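Jeldale Home Canners list – archive
Search the list archive Go

Re: [jeldale-canners] Lids that won't seal, and the March swap
2024-11-25
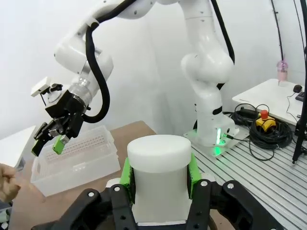 White container with its lid on.

Hi everyone,

Shiela Yap wrote:

> I put up 23 half pints of pear butter over the weekend and five of
> them didn't seal. Same batch, same pot, same box of lids. I wiped
> every rim. Is it me or the lids? Also, can I just run them again or
> is the pear butter ruined by now? And is anybody bringing pectin
> to the March swap, or should I buy my own?

Shiela, first of all, 18 good jars of pear butter is a wonderful weekend and I hope you ate some of it warm off the spoon! Pear butter is my favorite thing to make all year. Mine never gets as far as the pantry shelf, it goes straight onto toast and into oatmeal and (my newest discovery) under the cheese in a grilled cheese sandwich. Try it with sharp cheddar.

Now, the lids. My first guess is headspace. Fruit butters are thick and they trap air, and when you fill a jar it looks full to the right line, but then a bubble lets go in the canner and the butter burps up under the lid. Take one of the five that failed and look at the underside of the lid. If there's a smear of pear on the sealing ring, you have your answer. Next time run a thin spatula or a chopstick around the inside of each jar twice, top it up to a quarter inch, and wipe the rim again after that.

My second guess is the bands. I used to crank mine down as hard as I could and I lost jars every single fall. Fingertip tight is enough! The air has to get out.

As for running them again: yes, if it's been under 24 hours. Empty the jars, heat the butter back up to a boil, use clean hot jars and brand new lids, and give them the full time over again. If they've been in the fridge for longer than that, just keep them there and eat them, or freeze them. Pear butter freezes so well. I leave an inch at the top and use straight-sided tubs, the kind with a lid you can press down with your palm. If any of them sat out on the counter unsealed past the 24 hours, please toss those.

On pectin – you don't need any for pear butter, it cooks down thick without help. For the swap I'm bringing low-sugar pectin, enough to share, so don't buy any before you talk to me.

A few more things about the swap while I'm typing:

We have the hall on Flavimham Road again, the big room with the good sinks. There were 21 of us last time and we ran out of table, so bring a folding one if you've got it. Please write what's in the jar and the month you made it on every lid. I took home something purple last year and I still couldn't tell you if it was plum or grape (it was delicious on pork chops, whoever made it, please speak up).

I'd love to see more pickles this time too. Somebody brought dilly beans with a whole hot pepper in each jar and I've been trying to copy them ever since. Mine come out too salty. Recipe, please!

Shiela, write back and tell me what you find under those lids.

Happy canning,
Your pear butter fan on the hill

3 replies | Share 5

Get the weekly digest by email. Enter your address Subscribe

This site uses cookies to keep you signed in. Accept Manage settings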